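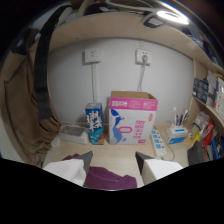
Open box and drinks carton on a light wooden desk.

Vellico contributors' news, April

The Ocampo library now holds 4,000 stock pictures, and 178 of them were added this month. Most of the new ones are plain backgrounds with copy space, which buyers keep asking for. Adebayo Mohammed has redone the keyword list for textures and paper, so please check your older uploads against it.

Titles are now limited to 14 words. Longer ones will be sent back. Natalina Bianchini is taking questions about licences for print runs over 700 copies, and she answers most emails before noon.

The next call is for flat colour shapes and patterns. Send files through the usual upload page.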